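The Tray by the Dish Rack

I have been meaning to write about dishes for a while now, which I realize is not the most thrilling thing to announce at the top of a post, but bear with me. When we moved from the apartment in Storkport to this little house in Jestlow, I gave up a dishwasher. I told everyone I wouldn't miss it. I missed it by suppertime on the first night!

What I had in its place was a sink the size of a hatbox and one short stretch of counter, most of it taken up by the coffee maker. So for the first month the washing up just traveled. A plate would get as far as the arm of the sofa, then to the windowsill, and then it would sit there looking at me until I gave in. I kept thinking I needed a bigger kitchen (I still think so, if anyone is giving one away), but in the meantime I had to find somewhere to put a wet plate.

My grandmother dried everything on a folded towel and I tried that first, out of loyalty. It works fine for two cups. For a whole supper you end up with a damp towel and a leaning pile, and a saucer that slides off at eleven at night and scares the dog half to death.

So now there's a big gray plastic rack, the kind with tall pegs all over it, and it lives on the wooden table with a red serving tray pushed right up beside it. The tray was the part that made the difference for me. Anything that comes in from the other rooms lands on the tray first, trash and all, and gets sorted there before it goes anywhere near the water.

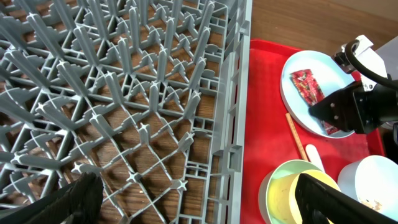 Photo: Irolgate Kitchen Notes

A light blue plate with a crumpled red snack wrapper on it, a wooden stick, a white plastic spoon. I could tell you it's usually more dignified than that, but snack plates make up a good half of what I wash, and I've made my peace with it.

The sorting goes quickly once you're used to it. Wrappers come off first and go in the bin, and then I look over the small things, because small things are where I always went wrong. I have fished more coffee stirrers out of the drain than I care to admit. Plastic spoons I wash and keep until they get cloudy or start to bend, and there's a jar for them in the drawer with the birthday candles. Then the plates get a quick scrape and go into the sink, biggest at the bottom, and by the time I've found the sponge the whole job looks half done already.

The rack does have its faults. Pegs that tall are lovely for dinner plates and a bit much for a teacup, which I end up balancing upside down over a couple of them and hoping. It also needs a scrub of its own every so often, and getting a cloth in between the pegs takes patience, so I use an old toothbrush and put the radio on. And I do lift it up and wipe the table underneath every evening, as I'm fond of that wood and I'd hate to see it go pale and ringed.

The tray I just rinse and lean against the wall until breakfast. Next I'd like to find a second one for the back porch, where the iced tea glasses seem to gather from April on. If I find another red one I'll be delighted, but I'd settle for green.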